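Deep Bins: Interior Surfaces and Wear

Gusstead storage notes – gallery page

Deep rectangular bins spend most of their service life being looked at from above, and mostly by someone interested in the contents. The inner surfaces get little attention until a part comes out dirty or a label can't be read against the wall behind it. This page deals with those surfaces: back wall, side walls, floor, and the strip where wall and floor meet.

The Gusstead store keeps 44 deep bins in regular use. Of these, 13 came with the building and the remainder were bought through Doler. The two groups are stored together and cleaned on the same schedule. Bin numbers are painted on the outside of the short wall, facing the aisle, and carried over to the Privirance inventory sheet under the same number. A bin that is repainted keeps its number. A bin that is scrapped does not pass its number on.

Terms used on this page

Scratch: a narrow mark from a hard edge, usually pale on a dark ground. It may be a cut in the surface or a trace of material left on top of it. A damp cloth will normally tell you which.

Scuff: a broad, shallow mark with no clear edge.

Smudge: a cloudy patch, generally residue, sometimes the start of surface wear. Record it as a smudge until it has been washed once.

Streak: a thin vertical mark following the fall of the wall. Record the wall and the height at which it starts.

Speckle: small spots in numbers too large to log singly. Log the area and where it is densest.

Method

Record a bin in the same order each time, beginning with the back wall and going clockwise, floor last. Walls that are partly blocked from view are entered as "part seen" and are not graded. Grading is on a scale of 1 to 5, where 1 is unmarked and 5 is withdrawn from use. A grade change of 2 or more between inspections calls for a second look under the bench lamp before it goes on the sheet.

Colour is a poor guide to condition. Mid-grey surfaces hide dust and show scrapes; light surfaces do the reverse. A pale area will always look worse than a dark one carrying the same marks, and the grade should allow for this. Strong overhead lighting can also bleach out shallow scuffing – if in doubt, shade the wall with a clipboard and look again.

Depth matters as well. Marks near the rim are mostly from loading, marks on the floor are mostly from sliding contents, and the two should be kept separate in the notes column. The store's load limit is 50 kg per bin, wall condition notwithstanding.

Bin interior, from above

Faint pale scratches and a few specks on the back wall. Dark speckling and thin vertical streaks on the whitish strip below it, heaviest toward the centre and lower edge; cloudy smudges and scrapes on the grey floor, with one small dark round spot.

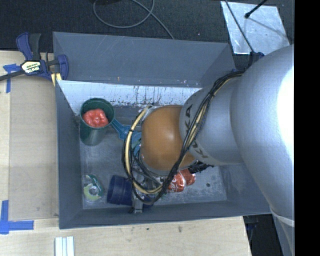
How often should a deep bin be washed out?

Twice a year is enough for dry, clean parts. Bins that hold oiled or dusty stock should be washed whenever the contents are changed over, using warm water and a mild detergent, then left upside down on battens until fully dry.

Do not use steel wool or scouring powder on painted or moulded interiors. Both leave a fine haze that later inspections will pick up as wear. Stubborn residue can be lifted with a nylon brush. Adhesive from old labels is best softened first with a warm cloth and taken off with a plastic scraper held flat to the wall.

The Hứa liners listed in the previous catalogue are no longer stocked. Remaining liners may be used up in grade 3 and grade 4 bins, trimmed so that the rim stays clear. The next full inspection of all bins is set down for November, and the grading sheets will be replaced at the same time.

Filed under: Storage, Containers, Care and Maintenance

© Gusstead Stores | Contact the storeroom | Page updated June 3, 2019 | Back to top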